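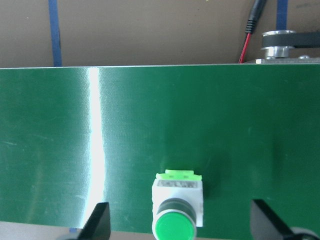
A push-button switch on a green conveyor belt.

Dovlow portfolio tracker review: two months with the paid plan

October 11, 2022

I hold coins on three exchanges and in two wallets, and until August I kept track of them in a spreadsheet. It worked well enough when I bought once a month. After a summer of selling, moving and buying back at lower prices, I had 2,056 transactions and no clear idea what I had paid for anything. Dovlow is one of several trackers that promise to sort this out. I paid for the plan myself.

Setup

Connecting Gruvico took a few minutes with a read-only API key. Plultex has no direct connection yet, so I exported a CSV file and uploaded it. Dovlow read most of the file correctly but marked 18 transfers between my own wallets as sales. Left alone, they would have thrown off the tax figures. I fixed them one at a time because there is no bulk edit.

Daily use

The main screen shows total value, cost basis and gain or loss for each coin. In my case the loss column is the long one. Prices refresh every minute or so, fast enough for someone who doesn't day trade. Staking rewards are listed separately, and you can choose whether to count them as income.

Price alerts were less reliable. I set one for a small altcoin and the email came nearly 70 minutes after the price had crossed my line. Alerts for Bitcoin and Ethereum arrived quickly.

Tax reports

You can switch between FIFO and specific identification and see the difference before you export. My test report matched my own figures once the transfers were fixed. It does not handle liquidity pool tokens well - two of mine showed a cost of zero.

Price

The free plan stops at a small number of transactions. The one I use allows 4,000 a year and is billed annually, with no monthly option.

Verdict

Good for people who mostly buy, hold and stake on large exchanges. If you do a lot in DeFi, wait for better support. I plan to keep it through tax season and look again after that.

Rating: 3.5 out of 5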